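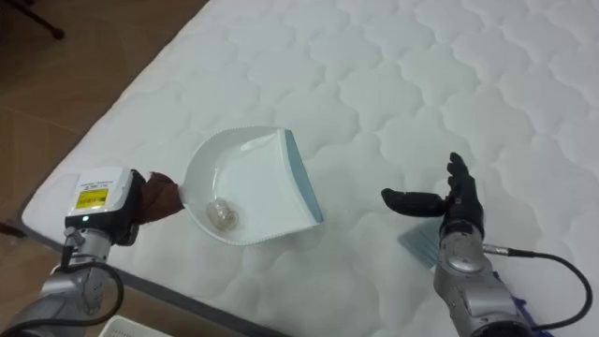 **Jonwood extends teleoperated housekeeping trials to soft surfaces**

Jonwood has added bed and mattress work to the task list for its two-armed Pleter platform, the company said in September. Operators have until now recorded demonstrations on benches, counters and hard floors. The new set covers light cleaning on bedding, including picking up small litter with a dustpan and brush.

Each demonstration is driven by a person at a remote station. The left arm carries a black gripper and the right a jointed hand with a thumb and four fingers. In the dustpan task the gripper holds the handle end of the pan through a wrap of reddish-brown cloth, and the right hand works the brush. The target is a piece of light litter, such as a crumpled clear wrapper, which has to finish inside the scoop.

The programme lead, Relu Ilie, said the mattress was chosen for its behaviour under load. "A benchtop gives you a fixed height. Quilting doesn't. The lip of the pan sinks a few millimetres when the operator leans on it, and the wrapper rolls into the stitching," he said. "The operator corrects for that by eye, and we want the correction in the recording."

Jonwood has logged 1089 demonstrations on the bedding set so far, of which 200 have been held back for evaluation. A further 51 were discarded, mostly for dropped frames on the wrist channel or a mismatch between commanded and measured joint positions. Recordings include joint angles, gripper aperture, finger positions and head camera video, all stamped to a common clock.

The mixed end effectors complicate the operator's job. The gripper is controlled by a single trigger, while the hand follows a sensor glove. Catinca Filip, who trains the operators, said new starters tend to watch the hand and let the pan drift. Her current procedure has them set the pan first, lock the left wrist and only then reach for the brush. The lock can be released partway through if the pan needs to be re-angled.

Nineteen operators have been qualified on the task. Qualification requires a clean run from three different starting positions, with the brush placed by a second person who doesn't tell the operator where it will be.

A separate group at Toma is comparing remote control with hand guiding, in which a trainer stands beside the robot and moves the arms directly. Hand guiding gives the trainer a direct feel for contact, but it puts a person's arms in the camera view and is awkward with a multi-fingered hand. Toma expects to use it for the left arm only, to teach the angle of the pan.

Policies trained on the bedding set will be run on Surus, Jonwood's in-house test rig, before any work in an occupied building. Success will be scored on whether the litter is in the pan at the end of the run and whether the pan has stayed level while being lifted. Partial sweeps will be logged but not credited.

Jonwood has not given a date for the first results. Pillows and folded linen are next on the task list.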